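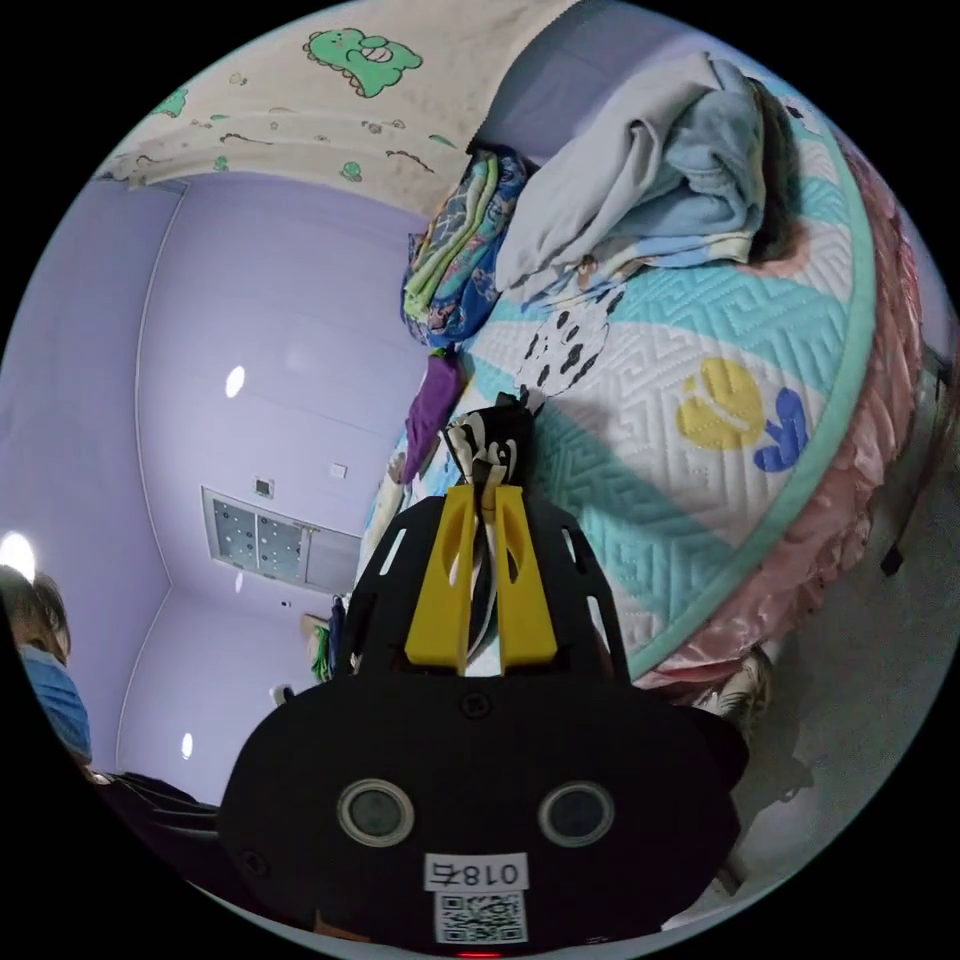

Right unit, striped piece in the fingers, at the side of the bed.

Weline notebook, September. Folding station, both hand units.

Started at 9.40 after charging. Same job as last time: clothes on the bed, pick up, lay flat, fold, put on the pile. Right and left units both running the new finger mounts. Software not touched since the last entry.

Fingers are the Buston shape, the one with the long slot down the middle. The solid ones we had before were too stiff at the tip and would push thin cloth along in front of them. With the slot the tip gives a little and the cloth tends to ride up between them. Still not good on anything that lies completely flat. You have to find an edge or a ridge first and come at it from the side.

Mount screws: Skirko ones from the second bag, the first bag being a shade too long and touching the rail on the inside. I should have thrown the first bag away. It is now in the drawer with tape on it.

Trigger travel set the same on both units before starting. Right one had crept since last time, so I took it apart, cleaned the slide and put it back together. Left one needed nothing.
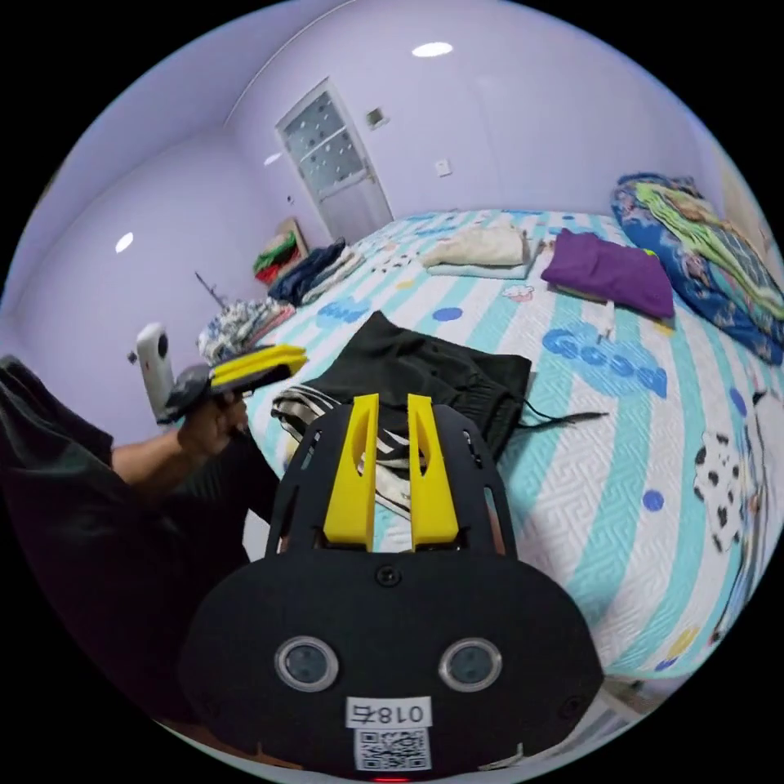 Fingers open, black garment and stripes behind. Second unit in a hand at the left.

Notes from the first block, 20 folds:

Striped top is the easiest thing we have. It bunches well and the fingers close on it first go more often than not. The stripes help the tracking too, I think, though I have not checked that against a plain one of the same weight.

The quilted cover is busier than I would like. Good for the pose estimate, which barely dropped all morning, but the fingers catch the quilting if you go in too low. Twice I picked up the cover along with the garment and had to let go and start again. Both left in the log and flagged. Do not delete them, we want some failed picks in there.

Drawstrings are a nuisance. If the cord is lying across the garment it gets folded in, and if it is trailing off to one side it pulls the next thing along with it. Current rule is to leave them wherever they fall. Tucking them away by hand first makes it too tidy and then the data does not match anything real.

Lens check at the end of the block. Left lens on the right unit had a thumbprint. Wiped it and carried on. Worth doing this between blocks as a habit, it takes no time.

Stopped for tea at 11. 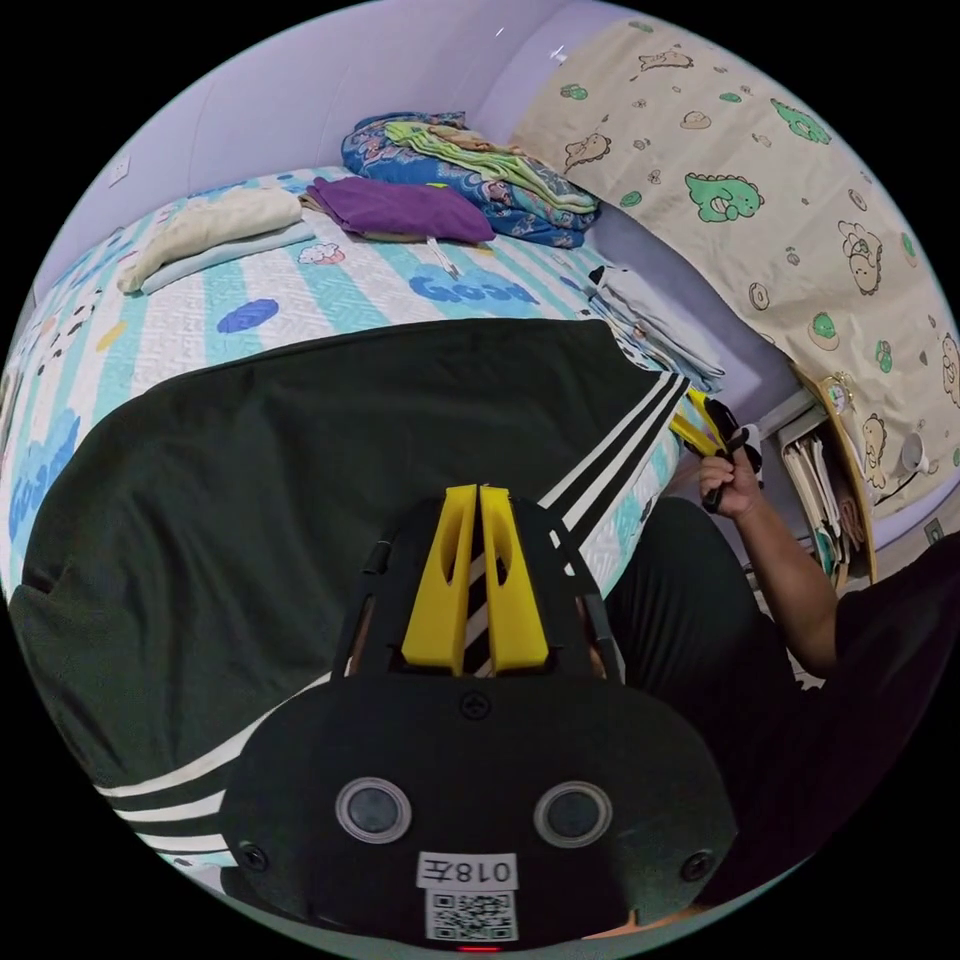

Left unit over the dark striped fabric, fingers nearly closed.

Second block, large items. These are where two units really matter. One hand holds an edge, the other goes along to the far corner, then both lift. The trouble is that the person on the other unit ends up reaching across and the two bodies knock. Each base is wide for what it does. Effiong's layout had the lenses closer together and a narrower front, and I would like to go back and look at that drawing before we cut any more plates.

Smooth fabric slides out under its own weight if you only have a centimetre in the fingers. Needs a deeper bite. Opening wider did not help, going in at more of an angle did. Wrote that on the card by the door so that whoever does the next session starts from there.

Frame counter on the left unit read 540 at the first sync mark and the right unit read the same, so the clocks are fine now. Last time they were out from the start and the whole block had to be lined up by hand.

Dropped syncs in the second block: none. Log folder is block 107, both sides, copied over to the Weline drive. There is a stray short recording in there from when I pressed the button while putting the unit down. Ignore it.

Third block, waistbands only. Wanted to see if an elastic waist is a better starting point than a hem.
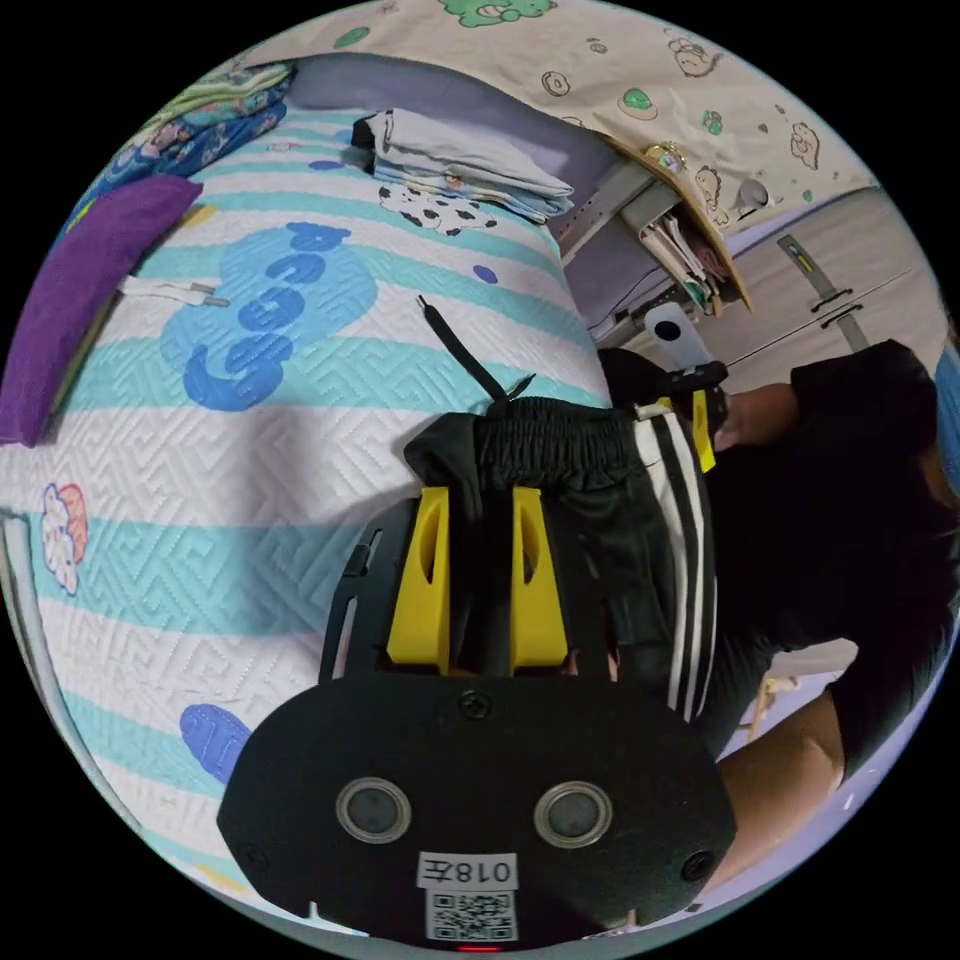 It is thicker, so the fingers have something to close on, and it stays put once gripped. The downside is that the rest of the garment hangs from one bunched spot and needs a second grip lower down before it will lie straight. I would still teach it waistband first.

Battery in the left unit is a 2000 and lasted through all three blocks. Right one is the older cell and was getting low by the end. Order another to match.

To do:
File down the inner edge of the left rail
Find the Effiong drawing
Try a plain cover on the bed for one block and compare tracking
More shirts, we have hardly any with buttons
New trigger spring for the right unit — ask Skirko if they do the softer one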